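Bakside Bindery School
Home Classes Repairs About us Contact

About us

Bakside teaches bookbinding and book repair to anybody who wants to learn it. Beginners mostly. We also fix books for people who'd sooner hand over the box and go home. Two rooms at 121 Cernine Street, door on the alley side, which is where the name comes from (the spelling was a sign painter's mistake and we liked it).

This page has needed rewriting for ages. Doing it between classes, so bear with us.

How it started

With cookbooks. Somebody's grandmother's cookbook, spine gone, pages stuck together with what was probably syrup. We fixed it on a kitchen table for a neighbor. Then the neighbor's sister had a Bible. Then a hymnal, then a whole shelf of field guides from a summer camp, all with the covers hanging off. By December there was no room left to eat at the kitchen table, so we rented the front room here. The back room came later, when the upholsterer moved out and left us a very good sink.

The teaching wasn't planned. People picking up their books kept asking how it was done and then staying to watch. Easier to give them a needle.

What we teach

Folding and sewing first. Everybody starts there, even people who've done some binding before, sorry. You learn to find the grain of a sheet of paper, fold with it, punch your holes, sew the sections together so they sit flat and don't wobble. Sounds dull. It's the part people end up liking best.

After that, cases and covers. Cloth, board, paste. Measuring twice and still getting it wrong. Your first case will probably be a little big for your book. Keep it anyway, and date the inside cover so you can laugh at it later.

Then repair, which is really a different job. Torn pages, loose hinges, missing corners. Japanese paper and wheat paste. We don't teach tape. If you bring in a book with tape on it we'll show you how to get it off, slowly, and you'll never use tape again.

The Uda class is our long one. It covers everything above plus sewing onto cords and rounding a spine with a hammer. Slow class, plenty of waiting for things to dry. Bring something to read. The Huenchumán class is the short one, a single evening, you come in with nothing and go home with a small sewn notebook. Good one for presents, or for finding out if you can stand us.

Class size is six and it stays at six. We've been asked to squeeze in more and tried it once. Elbows everywhere, paste on a coat.

The benches and the tools

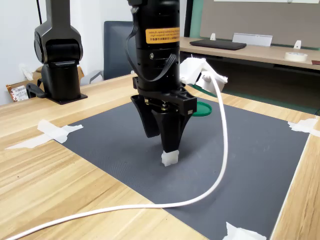

Most of what goes wrong in a beginner's book goes wrong at the cutting stage, so we are fussy about the surface before we are fussy about anything else. Clean, flat, nothing gritty on it. A crumb under a sheet will turn your knife every time and leave a dent in the cover paper too. You want a dark gray work mat down over a light wooden table like this one, and you want to look at it before every cut. Dark is good for seeing white paper edges, bad for seeing black thread, so park your thread someplace else. Change the blade sooner than you think you need to. Cut in a few light passes and don't lean on it.

Everyone gets a bone folder, an awl, needles, a steel ruler and a knife for the evening. They go back in the tray at the end. Please. The folders keep walking off in coat pockets and we do want them back, no questions, there's a mail slot.

Repairs

We take in family books, cookbooks, kids' books that have been loved to bits, school yearbooks, dictionaries. We'll give you a price before we touch anything. If a book is worth more with its damage left alone we'll say so and send you home with a decent box for it. Moldy books stay in their bag until we've had a look, so dont open them on the counter.

Repairs take as long as they take. Paste dries when it dries. If it's for a birthday tell us at the start, not the week of.

What we don't do: leather (neither of us is good enough at it), gold lettering, rush jobs on wedding guest books.

Visiting

Classes run two evenings a week, 6:30 start, and the door's open from 6 if you want to get set up. Alley side, green bell, ring it hard. Parking is poor. The bus stops right at the corner of Cernine Street and that's easier by far. Front room is level with the alley, back room has a step down, and we can move a class to the front if you let us know ahead.

Wear something you don't mind getting paste on. It does wash out, mostly. No drinks at the benches, but there's a shelf by the sink for cups and the kettle is usualy on.

To book a place or ask about a book, use the contact page. Photos of the spine and the inside hinge help a lot. We answer in the mornings.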